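How to look up who gave money to a local council candidate

Updated August 31, 2022

Candidates for municipal council have to file a financial statement after the vote. The statement lists who gave them money, how much, and what it was spent on. Anyone can read it. The trouble is finding it and then making sense of the columns, so this page goes through the steps using the Tellberg ward race as a worked case.

You will need a computer, the candidate's name as it was printed on the ballot, and an hour or so if the file is a long one.

Step 1: Find out which office holds the records

Municipal statements are held by the municipal clerk. Provincial and federal ones are kept elsewhere, and the clerk can't help you with those. In Drorkener the clerk's office puts the statements online under "Elections", then "Past elections", then "Candidate filings". In Pemov they are only kept on paper and you have to ask at the front counter.

If you can't find the page, phone the general number and ask for "candidate financial statements". Asking for "donation records" tends to get you sent to the tax department.

Step 2: Check that the statement has been filed

The filing date falls well after voting day. If you look too early you will see the candidate's name with nothing beside it. An empty entry before the deadline means nothing. After the deadline it should say either "filed", "late" or "extension granted".

Candidates who withdrew still have to file. So do the ones who lost, and the ones who spent nothing.

Step 3: Download every version

Some candidates file a first statement and then a supplementary one. The supplementary one does not always replace the first. Save both and put the filing date in the file name so you can tell them apart later. In Drorkener, corrections to last year's filings kept showing up until January.

The files are scans, so searching for a word in them may not work. If the program you use can recognize text, run that first, and check any figure you plan to repeat against the scan itself. A handwritten 1 and 7 are easily mixed up.

Step 4: Read the summary page

The summary has three totals: income, expenses subject to the limit, and expenses not subject to the limit. Start with income. In the Tellberg ward race, one candidate reported $3848 in income. Of that, $736 was the candidate's own money and the rest came from other people.

A candidate's own money counts as a contribution and belongs on the list with the others. If it is missing from the list but included in the total, the two won't match, and that accounts for most of the differences readers write to us about.

Step 5: Read the contributor list

Anyone who gave more than the reporting threshold is listed by name and address. Smaller gifts are lumped together in one line. The threshold is printed in small type at the top of the list.

Copy the list into a spreadsheet with one row for each gift. Use these columns:

Name
Street and town
Amount
Date received
Money or goods

Sort by street. Several gifts from one address are common and perfectly legal if each person gave their own money. Then sort by date and see which ones came in after voting day.

Step 6: Look at goods and services

Donated goods are recorded at what they would have cost to buy. A sign printer who does the job for free has made a contribution, and the full price has to be entered. The same goes for borrowed office space.
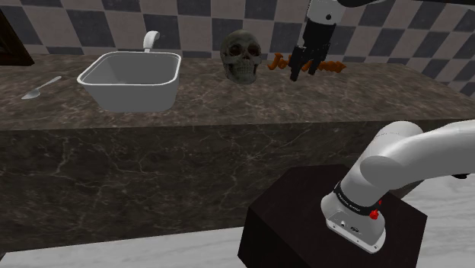 Volunteer labour is left out. Someone who knocks on doors for a month without pay does not appear anywhere in the statement, and neither does the person who made the sandwiches. If the volunteer bought the bread and wasn't paid back, the bread should be there.

Step 7: Compare with the spending limit

The clerk works out the limit from the number of electors in the ward and sends it to each candidate as a certificate. Ask for the certificate if it isn't posted. Compare it only with the second total on the summary page. Fundraising costs and the party after the vote come under the third total and have separate rules.

Step 8: Ask about anything that doesn't add up

Write to the candidate first. Give the page number and the line, and ask one question at a time. We wrote to 12 candidates while putting the Najafi ward pages together and most of the problems were adding mistakes.

If you get no reply after 30 days, the clerk can tell you how to request a compliance audit. The request must be in writing and must give your reasons. There is a deadline for it, so ask for the date when you first call and write it down with your other notes.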